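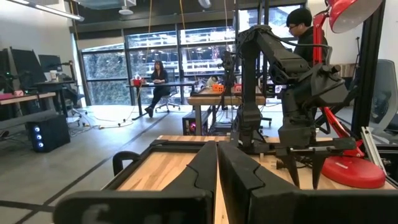
plirnum: Cement tiles, going by the thickness. Majolica ones of that age are thinner and glazed on the face only.

nukeck: They came out of a 1920s hallway in Siregar, 462 whole ones. The salvage yard offered me 4 dollars each. I think that's low — the border pieces alone should bring 8.

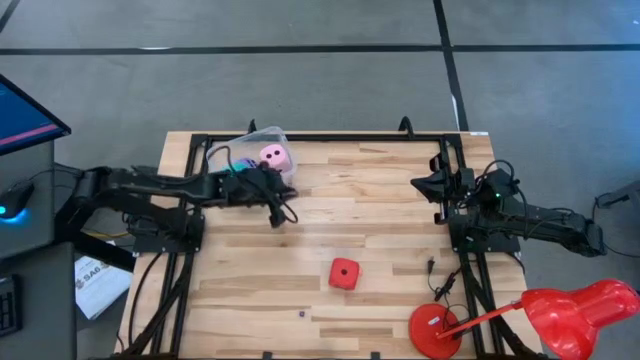 I'd like to keep the border and sell the field tiles as one lot, so the pattern stays together.

bralum_st: 4 is fair with old mortar on the back. Cleaning takes longer than you think.

plirnum: Disagree. A full floor is hard to find. I'd ask 2000 for the field and wait until June.
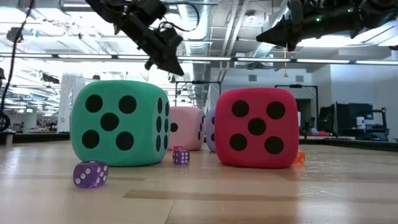

Foam dice and small plastic dice on a wooden tabletop

bralum_st: Then he stores them until June. Stack them on edge at least, never flat.

nukeck: On edge already. I'll try the 2000.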